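4.2 Label orientation in the wrist view

The grasp planner in Nidora takes its target from the wrist camera alone once the hand is close to the object. At that distance the label often fills more of the view than the object's outline does, so the planner leans on the label to decide which way is up. This works well for boxes and cans. It works poorly for soft goods, whose edges are fuzzy and whose shape gives few straight lines to fit.

We logged 3166 approach attempts with the planner running in its default mode. In 1239 of them the estimated object axis was flipped at least once before the fingers closed. Most flips came from the text detector, which had been trained on upright print and returned either nothing or a low-confidence reading when the lettering was inverted or reversed. The planner then fell back on the outline fit, and the two estimates disagreed from one update to the next.

The fix has two parts. First, the image passed to the text detector is tested in four forms: as received, rotated by half a turn, mirrored, and both. The form with the highest reading score is kept for the rest of the approach. Second, the axis estimate is held for nine updates before a change of sign is accepted. Serra first tried a shorter hold, but it let single bad readings through when a blurred object in the background crossed the region of interest.

Figure 9 gives a view of the kind the detector has to handle. The embroidered label on the plush ketchup bottle is both upside down and mirrored, with "HEINZ" at the bottom of the patch and the gripper parts to either side of the lower bottle. The disc at left is out of focus and should be rejected by the sharpness mask described in Section 3.

The orientation test runs once per approach, so it adds little to the control loop. The hold is applied to the sign of the axis only. Its angle is still updated at every step, and the fingers can follow small changes in tilt.

Figure 9. Wrist camera view with an inverted and mirrored label.

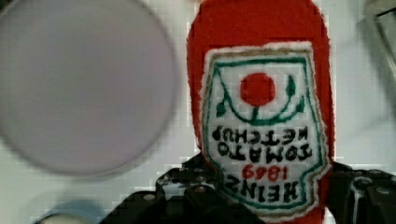
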